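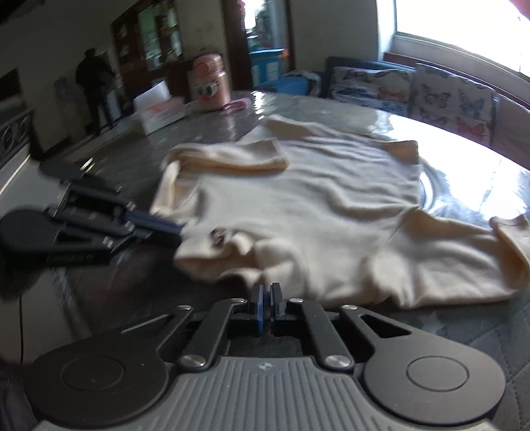
Gestatora hand grippers, sold in pairs. For teams recording home tasks to train a robot policy: folding, sorting, wiping down. No arm needed, just two hands and a table. Blue pads on the fingers, fine for a cream T-shirt on a glossy tabletop, and the linkage is riveted metal-to-arm so theres no screws to work loose mid shift. View is from the wrist, straight down the fingers.

**In the box**
- 2 grippers, left + right
- spare finger pads
- cable, 75 in.

**Recording:** 60 frames per second, both hands on one clock. Calibrate before each sesion, takes a minute.

Bulk rate for projects over 1,000 demos, ask Rehema Rweyemamu at Harkdale. Next batch ships September. Pads also sold seperately.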